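Runano Travel Chess Set with Storage Tray

Black and white board, light and dark pieces, yellow tray

Sold by Jonberg Games, Guvuvport
Item 535
£39

I've been selling board games from our little shop in Guvuvport for years now and this is the set I end up recommending most, mainly to people who want something they can leave out on a table and pick up again after tea. It isn't a posh tournament set and I wouldn't pretend it was! The pieces are small, the board is plain black and white with a black border all round (I do like a border, it makes the edge squares so much easier to read), and you can be playing a minute after you've opened the box.

The tray is my favourite bit. It's see-through yellow plastic, nice and shiny, and I keep it next to the board for captured pieces. Before we had trays I was forever finding pawns under the sofa. You can see what's in there without tipping it all out, and it wipes clean with a damp cloth.

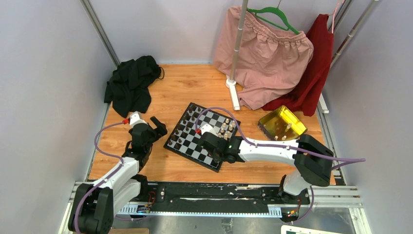
The Runano board with the yellow tray alongside.

I get asked whether the pieces are too small for big hands. I've got fairly big hands and I manage, though my first few games I did knock a bishop over now and then. If you like a really chunky king, have a look at the Kwok club set instead, it's dearer but the pieces are a good bit taller.

What you get: the board, a full set of light and dark pieces, the tray and a leaflet with the rules. Clocks are sold separately, and so are spare pieces. Spares are £3 each, just tell me which one you've lost and which colour.

Delivery is free in Guvuvport and I post everywhere else the next working morning if you order before 3. We're shut for a fortnight in July, so orders placed then will go out when I'm back.

Customers collect points on this one too, 535 for each set, and 3000 gets you a free game from the shelf by the till.

In stock
Add to basket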